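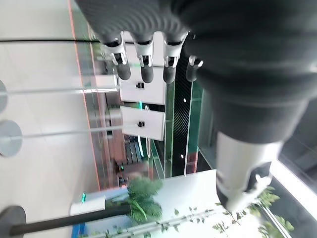
We went to the open day at the Dromdale exhibition building in October, mostly to see how the lobby had been redone. I help run the front of a much smaller hall in Plurnton, and our entrance has never worked well. People come in, stop just inside the door and block everyone behind them. A friend told me Dromdale used to have the same trouble.

It is a 2 hour drive from Plurnton. We got there a little before 10 in the morning and the doors were already open. Parking is behind the building and you walk around to the front, which takes longer than the map suggests. There was no charge for either.

The lobby has a pale, polished tile floor. I would worry about salt and grit on it in the winter, but the guide said they mop twice a day from November on and put down long mats at the doors. She also said the tile was chosen over carpet after a leak ruined the old one. We have carpet at home and I made a note of that.

The lines are handled with ordinary posts on round bases. Some are silver poles with light gray bases and there is a black one with a dark base. I asked if the colors meant anything and was told they were bought at different times. The heavier posts go at the corners where people lean on them. Ours are all one kind and they tip over, so we may try a few heavier ones.

I liked the glass partition. It has a thin orange-red strip along the edge, and you notice it well before you get to the glass. There are plants in the lobby too, and they make it feel less like a waiting room. The guide said a firm called Manurung comes to water them and swap out any that are doing poorly. I did not get a price.

The tour itself ran 45 minutes and left from the lobby at the top of each hour. We saw the main hall, the loading dock and the coat room. The main hall can seat 450 with the floor cleared. It was set up for a trade show by Zorkorville, so we kept to the side aisle. The loading dock has 7 bays and was colder than I had dressed for. The coat room is bigger than our whole office.

Lunch was soup and a roll from the counter upstairs. The soup was fine. The line for it was slow, which I found a little funny after the morning's talk, but there was only one person at the register.

We stayed for the question session at 2 and it was worth it. Several people asked about wheelchair access, and the answer was that the posts are spaced for it and staff will move them if asked. Somebody else wanted to know about noise from all that tile. They admitted it gets loud when a school group comes in and said they are looking at panels for the ceiling.

The next open day is planned for April. If you go, use the east entrance, as the west one was locked.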